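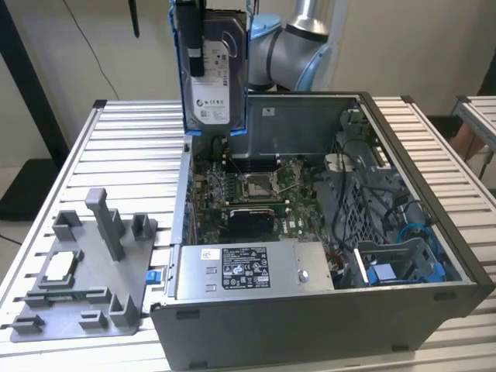
Software Readiness Checklist: Drive Removal Cell
Cell name: Romaniuk. Planner and perception stack: Drudidura, March build.
Checked by: Jarmila Hrubý. Comments marked VM are from Vlastimil Malý.

Mark each item Pass, Fail or Open. An item with no log behind it stays Open, whatever the demo looked like.

1. Drive and caddy detection
Result: Pass, with a comment.
The detector finds the blue caddy every time. I suspect it is finding blue. There is a blue drive bracket in the lower right corner of the same tower, and a blue SATA cable, and I want to see scores for those before I believe the number on the dashboard.
VM: Scores are in the log folder. The bracket comes second and it is closer than I would like.

2. Label reading
Result: Open.
The black finger presses on the upper left of the drive and covers part of the label. Any read taken after the grasp is a partial read. The software reports "label OK" without saying which fields it got. Change the message or read before grasping.

3. Grasp confirmation
Result: Fail.
Confirmation is finger width only. A caddy held by one rail would give a width too. The release notes call this "verified grasp." Please stop calling it that.

4. Lift path and clearance
Result: Pass at reduced speed.
Planner keeps the drive vertical on the way up. Collision model includes the drive cage wall and the bay frame. It does not include cables, and there are black ones threaded all through that frame. Sabina Kubíček says they are soft and don't matter. Show me the force trace.

5. Chassis pose
Result: Open.
Pose is estimated once, at start. If the tower shifts on the slats, every later target shifts with it. Re-estimate before each pick, or add a check that stops the run.
VM: Re-estimating costs over 30 seconds a tower. Praletby will complain.
JH: They can complain.

6. Fixture plate in the planning scene
Result: Pass.
The tall post is modeled at full height. It was missing in the previous build.

7. Controller stop and restart
Result: Fail.
Stop works. Restart picks up the old plan from wherever it was, with no new look at the workspace. Do not run unattended until this is fixed.

8. Logging
Result: Pass.
1,494 attempts on file, with joint states and planner output. Failed plans used to be dropped and are now kept, so expect the success rate to go down.

9. Simulation results
Result: Not accepted as evidence.
The 2,000 simulated picks all use one tower model with rigid parts. Fine for catching crashes in the code. Send 50 real picks on mixed towers instead.

Open actions
Items 3 and 7: Sabina Kubíček.
Items 2 and 5: Vlastimil Malý.
Bracket scores and force trace: to me, as raw files, no slides.
Mechthild Wallner signs for Rakthorpe once 3 and 7 are Pass. Speed limit stays on until then.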